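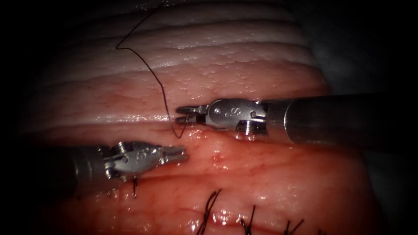

Two instruments at the tissue block on the Urkow bench, with a row of trimmed stitches in the lower band.

Urkow workshop posts suturing logs, opens Thursday bench nights

A two-arm suturing bench built by members of the Urkow shared workshop is now in regular use, and the group has begun posting its session logs for other builders to download. The first batch covers 50 sessions. A second batch of the same size is planned for September.

The build, named Kemavau, pairs surgical instruments with drive units the members designed and machined on site. Each instrument is turned by cable, and the motors sit behind the arms to keep weight away from the tips. The control box was rebuilt twice over the winter. The present version runs its position loop at 300 updates per second, up from 100 in the first version, which the build notes describe as too slow for passing thread between jaws.

Work is done on blocks of soft tissue held under a bright lamp, with the rest of the bench kept dark to cut glare on the camera sensors. The operator sits at a console across the room and watches a monitor. The standard task is a row of interrupted stitches in black thread, each tied and trimmed before the next is placed.
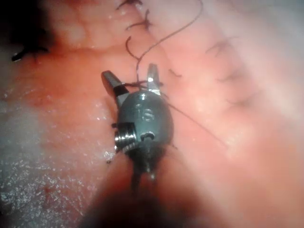
Cable tension has been the main source of lost time. According to the notes, a new cable settles during its first hours of use and has to be tightened again before the jaw angle can be trusted. Members now run each instrument through 200 open-and-close cycles on a test stand before it goes on an arm. The step takes most of an evening and has cut the number of sessions stopped for recalibration.

Thread handling came second. Early sessions used long lengths, and slack tended to catch on the wrist joint of the opposite arm. The group now starts with a shorter piece and changes it more often. A software limit also slows both arms when the tips come close together - the operator can override it with a foot pedal, and each override is written to the log.

The drive housings were milled at Hunel, a small machine shop two streets from the workshop, from drawings the members supplied. Tindall, an electronics club that shares the building, laid out the motor boards. Drawings for both are included in the download, along with a parts list and the wiring chart. The control code is in a separate folder and still lacks a setup guide.
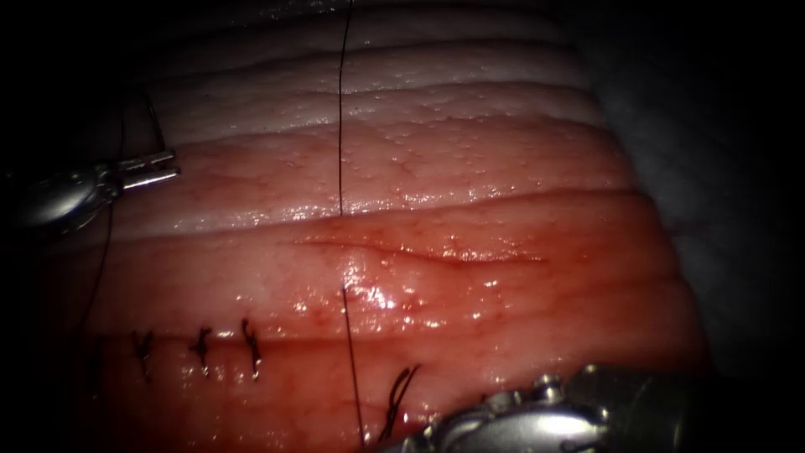
Suturing in progress on the block, with a slit still open above the completed stitches.

Bench nights are held on Thursday from 7 p.m. in the rear room. Workshop members may book a console slot at the front desk, and visitors may watch from the monitor table. Slots last 50 minutes, including setup. Anyone who wants to operate the arms must first complete the short course on the emergency stop and the lamp supply.

The next hardware change is a stiffer mount for the left arm. Parts have been ordered, and the bench will be closed for one week while the mount is fitted and the arms are aligned again.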